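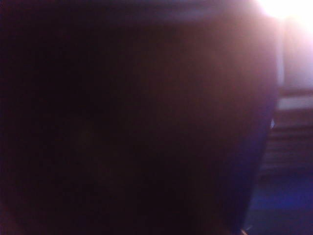 A blue surface at the edge of the frame in the shared study room, Stedby.

News > Local > Work and Learning

Shared study room in Stedby will stay open in the evenings

The shared study room in Stedby will keep its longer opening hours after January. The decision was made by Skesano, the association which runs the room, and members received the message this week. From now on the door closes at ten in the evening, and the monthly fee stays at 90 crowns.

The evening hours began as a trial in autumn, when several members asked for a place to work after dinner. Many of them study by distance or have a second job, and at home they share one table with the whole family. "I was coming at five and had to leave at seven. It was hardly worth to unpack my things," says Makis Katsaros, who is learning bookkeeping and has been a member for three years. 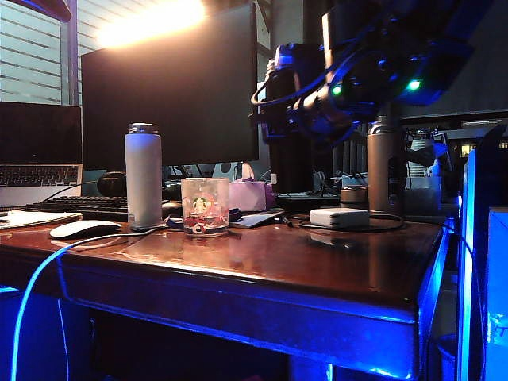
The question of order on the desks was discussed longer than the fee. Under the old rules every desk had to be cleared each night, and members complained that they spent the first part of the evening carrying their things back from the lockers. A desk in use collects a lot in any case: a laptop and a notebook at one side, a keyboard and a mouse before the big monitor, a tall white bottle, a Starbucks glass, a power adapter with its cord. Under the new rules such things may stay overnight, but food must go home and glasses must be washed before closing time.

Villads Egilsson, who is responsible for the room at Skesano, hopes that this will work without more rules. He asks members to keep their cables away from the floor where people walk — last year one person fell over a charger and hurt a wrist. Skesano has put aside 700 crowns for cable clips and for a second drying rack beside the sink.

The blinds will also be repaired in the spring, as some of them do not close fully and the low sun disturbs those who sit opposite the windows.

There are three free places at the moment. Those who are interested can write their name on the list by the entrance, or ask Egilsson in the room between four and six in the afternoon.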